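Stavgate Help > Robots and automation > Setup and repair

Gripper holds small round items but drops them after a few minutes

Asked October 26, 2024

I look after one arm with a parallel gripper, the two-finger Jerkel. It was fitted in June and ran without trouble until last week. The job is picking small round things off a counter, lifting them clear of whatever else is standing or lying there, and setting them down again. I try every change in the simulator first.

The real one closes, lifts, and then the item starts to creep down between the fingers. If the move is short it gets away with it. Force is set at 60 per cent. The cycle counter says 3,403. I have wiped the fingers and redone the zero, no change. In the simulator the same program holds a round orange item over a bottle for as long as I like.
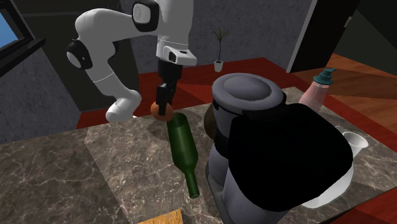

Stankevičius: The simulator won't show you this one. Finger pads don't wear in it and the screws never work loose. Switch the drive off and try to rock each finger by hand. If one moves, take it off, clean the old thread lock out and refit it, then do the zero again with the fingers closed on nothing. Mine was the left finger, at 2,019 cycles. I had zeroed it twice with the finger loose – waste of an afternoon.

Comment from the asker: Right finger rocks slightly. Left is solid. Will strip it tonight.

Second answer

Check the pads as well while it is apart. Flat pads on a round item only touch in a small patch, and once that patch goes shiny it slips. I changed mine at 1,719 and should have done it sooner. Trulthorpe sell a pair with a shallow V cut in them, they fit the same holes. You have to measure the new closed width and put it in the tool settings, or the arm will think it has missed the pick.

I would leave the force where it is until you have done that. Turning it up just squashes fruit.

Third answer

had same, turned it off and on, fine since

Comment from the asker: Screw was loose and the right pad was polished smooth. Refitted with the old pads swapped over and it holds for now – V pads ordered.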